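Prirari tool library opens its mending bench to drop-ins

I popped along to the Prirari tool library on Rirgate last week, mostly to return a hedge trimmer I should have taken back in September, and came away having seen the thing people have been asking for ever since the place opened. There's now a proper mending bench, and from this month you can just walk in and use it.

If you haven't been before, the library lives in the old Aryee shoe shop, next to the launderette, and it lends out all the stuff you need once a year and don't want to buy (or don't have a cupboard for). It has 300 members now and more than 1,000 items on the shelves. I've had a wallpaper steamer, two sets of ladders and a very heavy floor sander out of there, and I still owe my neighbour an apology for the sander.

What it never had was anywhere to sit down and mend things. You could borrow the pliers but you had to carry them home, and plenty of us in the flats up the hill don't have a table we're happy to scratch. I fixed a lamp on my ironing board last winter and I wouldn't recommend it!

So the library put in for a small grant from Promosano, the building firm that did the new houses behind the station, and got £200 towards it. That isn't a fortune, but the table was given by a member who was moving away and the rest was made up from the late fees (mine included, I'm sorry to say). The whole lot went up over a couple of evenings.

The bit I like best is the wall. Everything used to be kept in drawers, and if you wanted a screwdriver you'd be rummaging through three layers of Allen keys and somebody's old bike lights before you found one. Now the everyday things hang on pegboard behind the table, so you can reach up and grab what you want without getting off your seat. The tape is up there too, each roll on its own peg, and I can't tell you how happy that makes me after years of picking at a roll that's been squashed at the bottom of a toolbox.
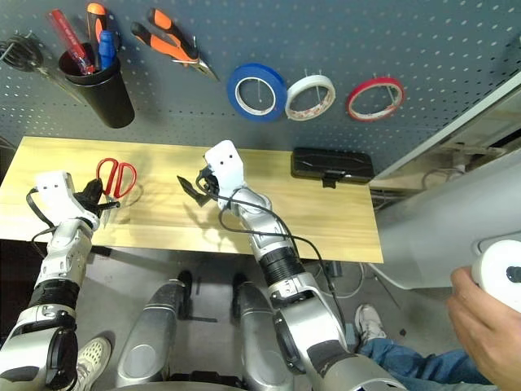 The new bench on Rirgate, with screwdrivers, pliers and tape up on the pegboard and scissors on the table.

Drop-in hours are 4pm until 7 on the days the library is open, and it's free for members. If you're not a member you can still come in, there's a tin by the door and you put in what you like. There's room for a few people at once if you don't mind bumping elbows. Bring your own glue and any spare parts, as the library doesn't keep those, and please don't bring microwaves or anything with petrol in it. Toys, lamps, toasters, picture frames and wobbly chairs are all fine.

There isn't a repairer on duty, I should say – you do your own mending. But the people behind the counter know their way round the tools and they'll happily show you which one you want. While I was there a chap was putting a new handle on a saucepan lid and had a small crowd giving him advice, most of it wrong.

There's talk of a sewing corner next, if somebody can spare a machine in working order and there's enough interest. A sheet has gone up by the counter for names. I've put mine down, although my last go at a zip ended with the trousers going in the rag bag.

The only rule for the bench is that what comes off the wall goes back on the wall before you leave. And if you've got any library tools sitting at home past their date, now would be a good time to bring them in – the hedge trimmer had a waiting list.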